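Katton Bottles

README, last changed September 18, 2019

Katton Bottles is a set of 384 pictures of glass bottles standing on a taped board. It covers 17 bottles, mostly wine and olive oil. Labels were soaked off before shooting.

The board is covered in brown cardboard and marked into squares with blue tape. Each bottle was placed upright in one square, then moved to another.

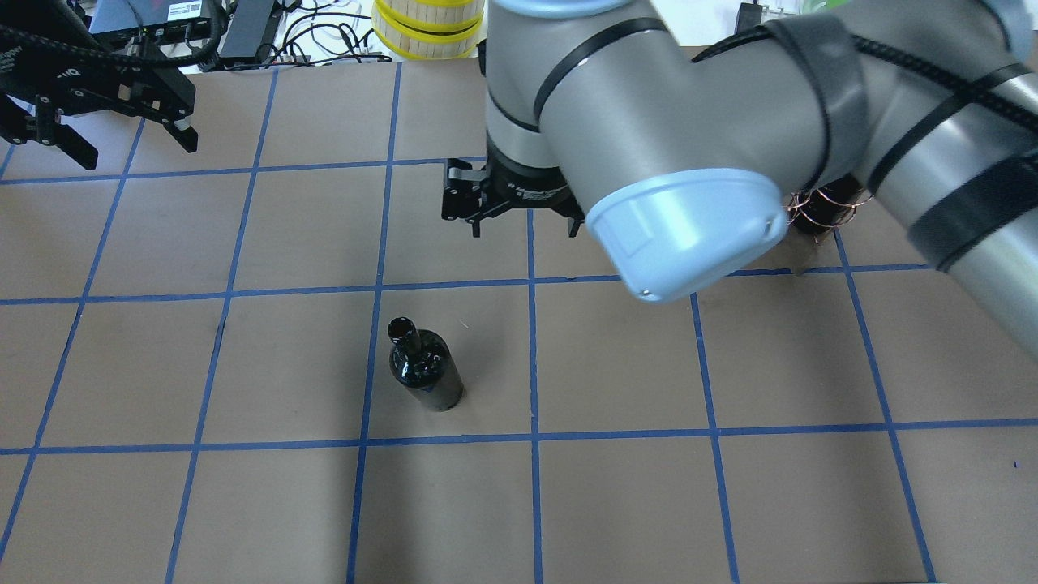 Dark wine bottle, upright, seen from above.

Folders are named by bottle. Inside each one, notes.txt gives the glass color as judged by eye in daylight, so dark green and black may be mixed up. Height is in centimeters, without the cork.

Known problems: 2 folders have no height. Bottles from the Leite batch will be measured again in October.

Contact: Washington Aguiar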